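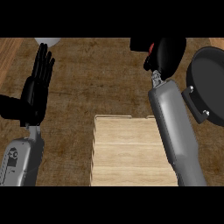

Gronder is a simulation kit for teams that train two-armed robots on kitchen work. It comes from Clarholm, a small software shop in Warkville, and it runs on an ordinary workstation with a decent graphics card. Every kitchen task in the kit starts on a wooden tabletop. You pick the objects, set where they go, and choose what goes on the end of each arm. The two sides do not have to match. A five-fingered hand can go on the left arm with a black gripper on the right, and a frying pan can sit just right of the forearm, near the gripper, at the right edge of the view. Both arms use the light-grey forearm casing that ships with the base kit.

What is in the base kit
The base kit has 217 objects. Most are things you would find in a home kitchen, such as pans, bowls, boards, cups and jars. Each one has a weight and a surface friction value, and you can change both in a text file. There are 13 tabletops in different finishes. You can bring in your own objects too, but they need a closed mesh or the import tool will reject them.

Tasks
Eight tasks are ready to run. They include moving a pan, stacking bowls, and passing a cup from one hand to the other. Each task has a reset button and a score sheet that saves as a plain spreadsheet. Camera views can be saved with a task, so a run made in May can be repeated later from the same angle.

Hands and grippers
The base kit includes one five-fingered hand and one gripper. The Ajayi add-on has more hands, plus left and right versions of each. Swapping an end piece takes a restart of the task. Joint limits load with the part, so there is nothing to type in.

Price and support
A one-year license for a single workstation is $2520. The Ajayi add-on is sold separately. Schools should write to the Warkville office for a quote before ordering. Support is by email, and updates are free during the license year. When the year ends, the last version you installed keeps working, but new objects and tasks stop downloading.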